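Workshop notebook, Tenon
May, entry 17

Started 8.10. Glue pot on, stove lit by half past. Damp in the shop again overnight and the hygrometer by the timber rack was reading higher than I like, so I left the drawer sides in stick and went on with the finish tests.

Shellac tests, second round

Same boards as last time, planed back and scraped. Three cuts of the Kodirham flakes in meths, strained twice through muslin. The light cut goes on easily but takes too many coats to build. The heavy cut drags after the second pass and leaves ridges where the rubber turns at the ends of the board. The middle one is the one to keep. Left the jar on the top shelf with a label on the lid. Please don't top it up from the old bottle, which is past its best and stays tacky for days.

The sample with a wash of Chacko walnut stain underneath came up blotchy on the sapwood. I tried a thin coat of shellac first, then the stain, and it was more even but a good deal paler. Might do for the carcase sides. Not for the drawer fronts.

Pukum chest

Drawer fronts are cut, 12 in all. 11 are good. The last has a shake running in from the left end that I didn't see until it was planed. It can't be saved at full width, but it will make two of the small fronts for the inside till. Replacement to come out of the wide board at the back of the rack - check the far end for the same fault before crosscutting.

Dovetails on the first pair of sides marked out at 1 in 7. Went back to the knife after trying a sharp pencil on the practice joint. The pencil line was fine along the grain and useless across it.

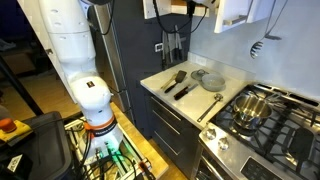
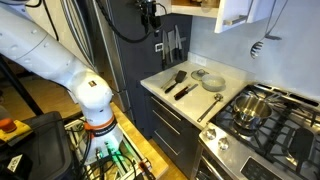

Dry fit of the first drawer after dinner. Tight at the back, and the left side is standing proud by a shaving or so. Eased the runner a touch and left the side alone until the weather changes. If it still binds when the air dries out I'll take it off the side then, with the smoother set fine.

The groove for the drawer bottom is too close to the lower edge on the practice piece. Moved the fence in by 2 mm and ran a scrap, which looks better. The setting is pencilled on the fence of the plough plane. Leave it there until all the drawers are done.

Sharpening

Reground the 12 mm chisel, which had a nick near the corner from the hinge job. Honed at 30 degrees. Steel seems softer than the other chisels in that roll and the edge folded on the first knot. Will try a steeper angle next time, 32 or 33, and see whether it lasts through a full set of tails.

The coarse stone is hollow in the middle again. Flattened it on the plate with grit, a dull half hour. It wants doing more often than we do it.

Stock

Hide glue: enough for the chest, then we're out.
Meths: one can left, opened.
Brass screws, small slotted: 52 in the tin. The hinges and locks will take most of them.
Muslin: none left after today's straining.

Next

Cut the replacement front.
Tails on the second pair of sides.
Third coat on the middle-cut sample, then leave it a week before rubbing down.
Look at the stove door, the catch has worked loose and it swings open when the fire draws hard.

Stopped at 5.40.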